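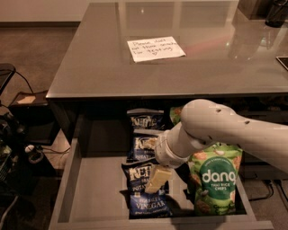
Figure 4.1. Arm at an open desk drawer with chips. Note on the desk: "Please don't eat these snacks for testing."

Unit 4. Automation in the office: who does the small work?
Work and Technology, Urnthorpe evening program

In Unit 3 we studied the packing hall. Today we stay in the office, where the tasks are smaller and harder to describe in a contract. To put a bag of chips in a drawer, or take it out, is in no job description I have read. Still, a person does it, and it takes time.

4.1 The task and the job

Please keep these two words apart in your essays. A task is one piece of work with a start and an end. A job is a bundle of tasks which one person is paid for. Machines take tasks. What happens to the job is decided later by managers, and sometimes by the workers themselves.

Our case is Clomik, a firm that runs office services in Grosorcombe. It serves 453 desks in one building. Before the change, the service team wrote down 2218 small requests in a month: refill, fetch, put back, clear away. The firm planned to give 700 of them to machines in the first stage. The other requests needed a talk with somebody, or a decision, and they stayed with the team.

4.2 The written note as a work rule

Look again at the note in Figure 4.1. It is written by hand and it is polite. It asks people to change a very ordinary habit, to take a snack from an office drawer. In the course reader I call this "adjustment work": the small things people do so that the machine can have stable conditions.

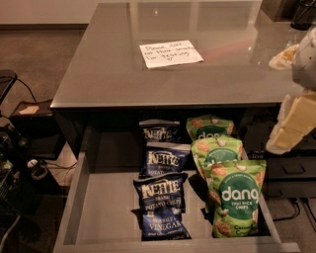

Adjustment work is rarely counted. At Clomik the team had to keep each drawer in the same order, close it fully, and remember which goods were reserved. One worker told the interviewer that she now had 105 drawers to think about, and before she had none – she only brought what people asked for. Her hours were the same. Her pay was also the same, and this became the main point in the talks of June.

4.3 Who speaks for the change

The Adugna report (reader, section 2) describes three positions in such talks. The employer speaks about saved minutes. The technical staff speak about errors per shift. The service workers speak about interruptions, and for this there was no column in the table.

For the seminar

Read section 2 of the Adugna report. Choose one workplace you know and write down ten small tasks from it. Mark those which a machine could take, then add the adjustment work each of them would create. One page is enough. Bring it on paper, please – we will exchange them in pairs.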